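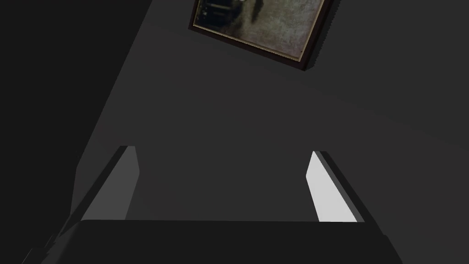 Figure 6.1 Framed painting on a charcoal-gray wall, parallel gripper below. Computer rendering.

Chapter 6
Follow-Up After Hospital Discharge

Key terms: discharge summary, medication reconciliation, pending result, receiving clinician, closed referral, loss to follow-up

6.1 Scope of the chapter

Chapter 5 dealt with the inpatient stay up to the decision to discharge. The present chapter begins with that decision and ends when a clinician outside the hospital has seen the patient, reviewed the record, and taken over the plan of care. This interval is called the transition period. It may last two days or several weeks, and responsibility for the patient during it is often poorly defined.

The discussion is limited to adults discharged home from general medical wards. Discharge to a skilled nursing facility is covered in Chapter 8, and discharge after childbirth in Chapter 11. Payment rules are mentioned only where they affect the timing of a visit.

6.2 The Sumska district case

Several sections refer to a single case, which is introduced now and developed as the chapter proceeds.

Sumska is a rural district served by one hospital and four outpatient clinics. The largest clinic, at Botau, lies 34 miles from the hospital by road. Until the changes described in Section 6.7, the ward clerk mailed a paper discharge summary to the patient's clinic and gave the patient a copy. Appointments were left to the patient to arrange.

In October, the internist Aurelio Bustamante reviewed the charts of 98 consecutive patients discharged from the medical wards. He recorded whether a summary had reached the clinic, whether a visit had taken place within 14 days, and whether the medication list at the clinic matched the list at discharge. A summary was on file for 82 of the patients. The remaining 16 had no summary at the clinic when the charts were reviewed.

The first result is easily misread. A summary on file shows that a document arrived. It does not show when it arrived, who read it, or whether anything was done. At Botau, mail was opened on Wednesday and scanned into the record later in the week, so a summary could be present in the building and unavailable to the physician seeing the patient. Bustamante's form had no field for date of receipt, and the omission limits what can be concluded from the review. Students should keep this in mind when they reach Exercise 3.

6.3 Four transfers

A discharge is commonly treated as one event. For purposes of analysis it is more useful to separate four transfers, each of which can fail while the others succeed.

Transfer of information. The receiving clinician needs the diagnosis, the course of treatment, the condition of the patient at discharge, and the results still outstanding. A pending result is a test ordered in the hospital whose report was not available when the patient left.

Transfer of medication. The list of drugs taken before admission, the list used on the ward, and the list given at discharge are compared, and every difference is explained. A drug stopped in the hospital and still in the patient's cabinet at home is a frequent source of error.

Transfer of responsibility. A named clinician accepts the patient. Sending a summary does not accomplish this — acceptance requires a reply.

Transfer of self-care. The patient, or a family member, takes over tasks that nurses performed on the ward, such as daily weights, wound care, or glucose checks.

The Hiebert worksheet, reproduced at the end of the chapter, provides one column for each transfer. It is completed from the chart alone in the first pass and from an interview with the patient in the second.

6.4 Loss to follow-up

A patient is lost to follow-up when the planned contact has not occurred and the clinic has no current information about the patient's condition. The term describes the state of the record. It carries no implication about the patient's motives. A patient from Sumska who moved to a relative's home in Wutum and was seen there by another physician is lost to follow-up in the Botau register, although care continued without interruption.

Section 6.5 takes up the measurement of loss to follow-up and the choice of a denominator.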